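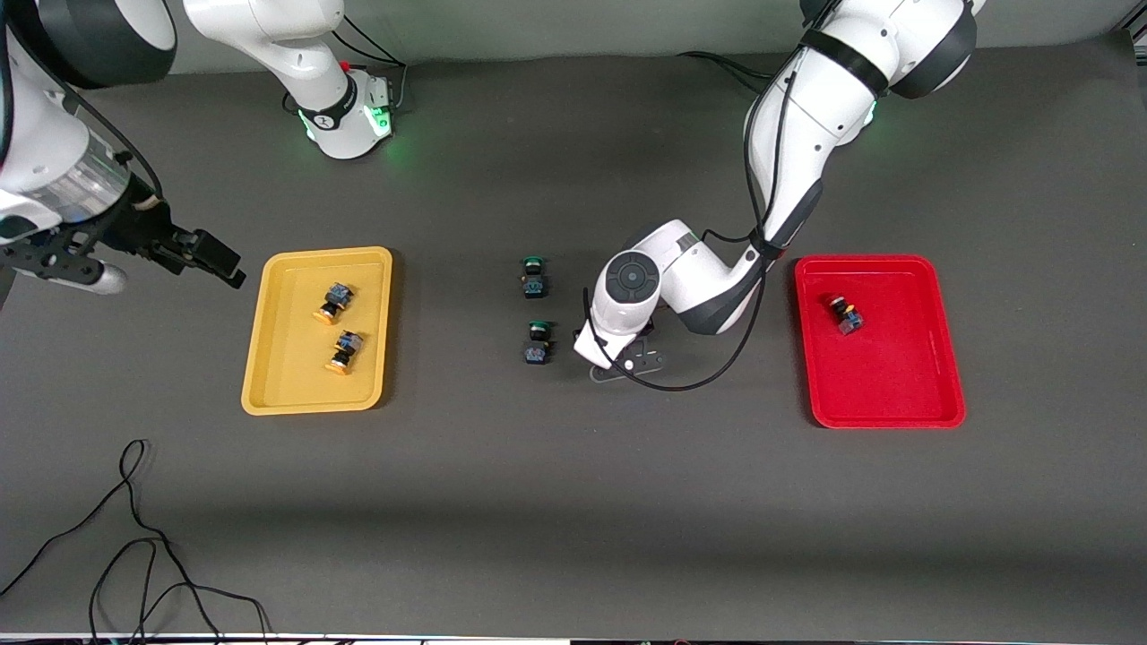
Yellow tray on the left, red on the right.

How do I stop paint from sticking to plastic sorting trays?

Posted 16 April 2024 by dostden_dweller
Filed under: Home and Hobby > Paint and Finishes

I have a stack of hard plastic trays that I use for sorting screws, beads, seeds and whatever else falls out of my pockets. Last October I decided they should all be color coded, and I have been paying for that decision ever since. The paint (a Bangera enamel, satin, bought because it was on the clearance shelf) comes off on everything. It comes off on my hands. It came off on the cat. The one place it doesn't come off is the spot where I dripped it on the kitchen floor.

I washed the trays first with dish soap and let them dry overnight. Two coats, brushed. It felt dry by morning and then peeled in long strips the first time I set something heavy in there. Do I need a primer, a different paint, or a different hobby? I'd like to keep the trays. They are stamped with a 2 in a triangle underneath, if that matters to anyone.

184 views

kumeck_kid
Sand them. Always sand.

vekstead_basement
It does matter. A 2 is HDPE, the stuff milk jugs are made of, and it is slippery all the way through. Paint sits on it like a guest who never took off his coat. Sanding helps a little — it gives the paint some scratches to hang on to — but you can sand until retirement and it will still be HDPE.

If you are set on painting, strip what's there first. Yours will probably come up with a plastic putty knife, judging by how it treats your cat. Scuff with fine paper, wipe with rubbing alcohol, and don't touch the surface afterward. Then use an adhesion promoter made for polyethylene. Check the can, because plenty of "plastic primers" are meant for harder plastics and go quiet on the subject of this one. Spray the color in thin coats while the promoter is still inside the time window on the label. Leave it a full week before anything goes in, even though it will feel ready the next day and you will be tempted.

Even done right it will scratch where the screws go. I painted a set for my workbench and the outsides still look fine. The insides look like a skating rink.

bangera_survivor
I went through this with the same clearance enamel, and my advice is to buy trays that are already the color you want. The color goes through the plastic, so there's nothing to peel. You can also leave the old ones plain and put colored tape on the rims. Get vinyl tape and press it down with the back of a spoon. Mine has been on since before we moved to Vekstead and only one corner has lifted.

For the kitchen floor, try rubbing alcohol on a rag, on a hidden patch first. Mine is under a rug now.

dostden_dweller
Thanks all. I sanded one as instructed and now it is a fuzzy tray with no paint on it. Tape it is. The rug idea is under review.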